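Tustton Candidate Questionnaires: README

What this is

A collection of answers that people running for town and county office in the Tustton area gave to written questionnaires, plus transcripts of the candidate forums where somebody remembered to press record. There are 1,309 answers in it. Most are in complete sentences. A few are the single word "Yes" in reply to a question that began with "How."

The questionnaires were sent out by three different groups over the years, none of which talked to the others, so the same candidate may have been asked about the sewer bond in three slightly different ways and given three slightly different answers. We left all of them in. Anyone who wants to write a paper about that is welcome to.

Last updated March 21, 2024.

Who put it together

Paula Căpraru did the collecting and most of the typing. Cosmin Bălan wrote the cleaning scripts and the part of this README that makes sense. Archana Tiwari checked names, districts and offices against the county's printed results. Aarne Honkanen hosts the files and would like you to download them once and keep a copy.

What's in the folder

answers.csv has one row per answer
questions.csv has one row per question, with the wording as it was sent
candidates.csv has one row per person per race
forums/ holds the transcripts, one text file each
scripts/ holds the cleaning code, which runs if you are patient with it
CHANGES.txt is the list of things we got wrong and fixed

Columns in answers.csv

answer_id: a number. It means nothing. The gaps are rows that were removed as duplicates.
candidate_id: matches candidates.csv.
question_id: matches questions.csv.
office: as printed on the ballot, which is why the drain commissioner has two spellings.
district: the district at the time of the race. See the note on redistricting.
answer_text: what the candidate wrote, with typos.
source: forum, mail, email or web form.
incumbent: yes, no or appointed. We fought over "appointed" for longer than the column deserves.
length_limit: the word limit the candidate was given, if any. Compare this with the length of answer_text for a quick lesson in human nature.
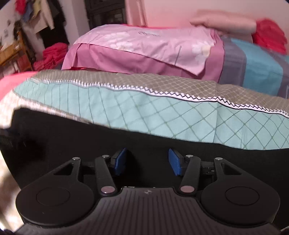 Cleaning

We fixed line breaks, removed phone numbers and home addresses, and turned curly quotes into straight ones. We did not correct spelling, grammar or arithmetic. If a candidate said the road budget doubled and it went down, the row says it doubled.

Answers that came by mail were typed by hand. Where the handwriting could not be read, the word is replaced with [unclear]. One candidate for township clerk has [unclear] in every answer and won comfortably.

Forum transcripts went through a speech-to-text program first and were then corrected by a person listening to the tape. The program believed that "millage" was "mileage" all night long, every night. We think we caught them all. If you find a candidate promising to oppose any new mileage, please write.

Redistricting

The lines moved once during the period covered, and old District 3 was broken up and handed out to its neighbors. Its number then went to a new district on the other side of the river. The two have no voters in common. Please don't chart "District 3 over time" without splitting it first. We did exactly that in the first release, and Laurențiu Coman, who ran in the old one, sent us a very polite letter with a map in it.

In candidates.csv the column lines_version tells you which map applies. The values are "old" and "new." We are aware this will be a problem the next time the lines move.
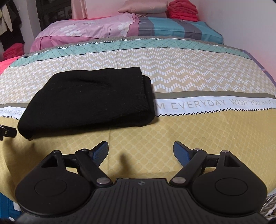 Known problems

School board races are thin. The school board questionnaire was 50 questions long, and most candidates ran out of either time or goodwill before the end. Blank answers are left as blanks and are not counted in the total.

People who lost the primary answered far fewer questions than people who won it. Don't read too much into the silence of someone who had already gone back to work.

Unopposed candidates wrote the shortest answers of anyone. Whether that counts as a problem depends on your outlook.

The June forum at the Kosaso Building lost its first part when the recorder was set on top of a window fan. The file starts in the middle of a sentence about leaf pickup. We have not been able to find out who was speaking, and everyone we asked said it sounded like somebody else.

The "topic" tags in questions.csv were assigned by Paula and Cosmin separately and then merged. Where they could not agree, the tag is "other." There is a lot of "other."

The earlier release, under the name Tomoana, listed 1,895 answers. That count included duplicates from candidates who pressed the submit button more than once. If you cited the old number, you are in good company, and CHANGES.txt has the details.

What it's good for

Looking at how local candidates talk about taxes, roads, zoning and each other. Comparing what people say at a forum with what they write when they have a week to think. Teaching a class how to handle messy text.

What it's not good for

Predicting who will win. Cosmin tried. It also won't tell you how anyone voted once in office, which is a separate set of records kept in a separate basement.

Please don't use it to build a mailing list. The contact details are gone, and the candidates get enough mail.

Terms of use

Free to use and share with credit to the project. The answers belong to the people who wrote them, so quote them whole where you can, and don't trim off the half of the sentence that starts with "but."

How to load it

The files are UTF-8 with commas. Several candidates also love commas, so use a real CSV reader. If you work in Clurer, import questions.csv first or the question links will come up empty with no warning at all.

Corrections

Send the answer_id, what's wrong, and how you know. Candidates may ask for a fix to our typing. They may not ask for a better answer than the one they gave, though two have tried. Archana reads everything that comes in and replies when she has checked it against the paper copy.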